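Home | Help centre | My tickets | Knowledge base | Sign out

Stock labels printing one line low after update
Opened by Morenike Uzor, March
Status: Closed
Comments (9) Shares (2)

Morenike Uzor, 08:40
Since the update to Gerasix went on last night, every shelf label from the Westley office prints one line too low. The product name is fine. The price sits on top of the barcode and the bottom line falls off the label altogether. It happens on both label printers. Ordinary A4 printing is fine. We have 561 labels to get out before the spring price change, so I need this sorted or a way round it.

Things I have tried so far:
Turned both printers off and on.
Put in a new roll.
Ran the calibration from the printer's own menu. The test label it printed was straight.
Printed from a different PC. Same fault.

Gopinath Hegde, 09:05
Thanks, that saves me asking. If the printer's own test label is straight then I don't think it is the sensor. Can you tell me which template you are using and what label height is set in Gerasix under Output, Label stock?

Morenike Uzor, 09:20
Template is "Shelf standard 2". Label height says 29. The rolls are 29 mm as well, I checked the box.

Gopinath Hegde, 09:50
I can't make it happen on my test system with the same template and the same height. Please send me the print file. Go to Output, tick "Save to file", print one label and attach what it gives you.

Morenike Uzor, 10:10
Attached. I did one for a product with a short name and one with a long name. Looking at them again, the short one is less bad.

Gopinath Hegde, 10:55
That was useful. The file has an extra line feed between the name and the price. On my side the line isn't there. The long name has two of them, which fits with what you noticed.

I think the names in your product list have a line break on the end of them. Before the update the print step removed any trailing breaks. The new version leaves them in. Did anyone load a new list recently?

Morenike Uzor, 11:15
Yes, Flestorance sent us a new supplier list last week and it was imported the day after. It was an ordinary CSV. I opened it in a spreadsheet first and saved it again, which I have always done.

Gopinath Hegde, 11:40
OK. I ran a check on your live database. There are 3,313 products and most of the ones with a trailing break came in with that import. A few are older than that, from when the Poduval depot was still keeping its own list.

Two choices:

1. I turn on the old behaviour with a setting. Quick, but it will be taken away in a later version.
2. I clean the names in the database. It needs everyone out of Gerasix for around 12 minutes.

I would do the first now so you can print, and the second after you close.

Morenike Uzor, 11:50
Yes to both. We are all out by half past five. Please take a backup before you touch the names, because we lost some notes the last time a clean-up was run.

Gopinath Hegde, 12:05
Setting is on. Log out and back in, then print one label from each printer. Don't start the full batch until you have looked at both.

Morenike Uzor, 12:30
Both printers are right again. Price is clear of the barcode and the bottom line is back. Starting the batch after lunch.

Gopinath Hegde, 18:15
Backup taken at 17:40, clean-up finished. I compared the notes field before and after and nothing in it has changed. The temporary setting is off again and a saved print file now comes out without the extra line. Please try a short name and a long name in the morning before anything else.

Morenike Uzor, 08:35
Tried both, and one from the old Poduval list. All fine. The batch finished yesterday as well.

One more thing before you close it. The preview on screen looked right the whole time, even when the labels were wrong. Is that going to be looked at?

Gopinath Hegde, 09:00
The preview still strips the breaks, so it won't show this fault. I have raised that as a separate ticket and put you down for updates on it. For future imports, tick "Trim text fields" on the second page of the import screen. It is off by default. Closing this one.
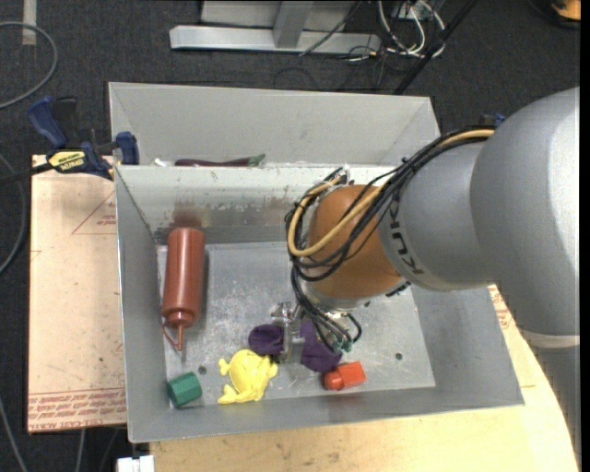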